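Progress report, Wekero traveler packing guides, for the Lindqvist travel fund

Dear Trygve,

Spring has run away with us a little, so please forgive a letter that wanders. The packing guides you kindly paid for are moving along nicely! The cold-coast guide is finished and laid out, the island-hopping one is with Akua Abugri for a last read, and the one for long train trips still needs its chapter on shoes (everybody has an opinion about shoes, as we have learned).

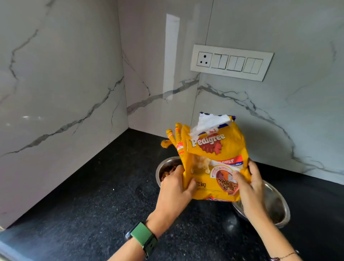
We tried the lists out on 184 readers who were leaving in March, most of them with a carry-on only. They told us the clothing pages were clear, but that the advice on layers came too late, after they had already filled the bag. Ylva Løken has moved it to the front and rewritten it, and I think it reads much more warmly now. We also took out the second raincoat, which I was fond of, but there we are.

On money, we have spent 3490 of the grant so far, nearly all of it on printing and on the drawings of folded clothes. The printer in Hultavora can hold the same price for the other guides if we send the pages by the end of the month, and I would dearly like to do that.
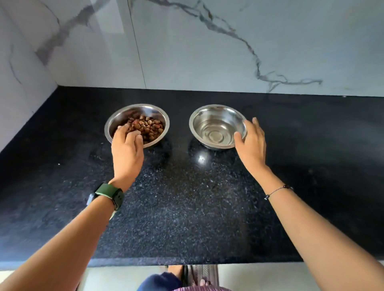 Njål Nygård wrote back after reading the draft that the island guide still asks people to carry too many "just in case" things, and that he would cut the evening outfit to one shirt and a scarf. He would also like a laundry page, with drying times for cotton and wool. Ylva has started on it, and it should reach you with the shoe chapter on Wednesday.

With warm thanks,
Hedvig Strömberg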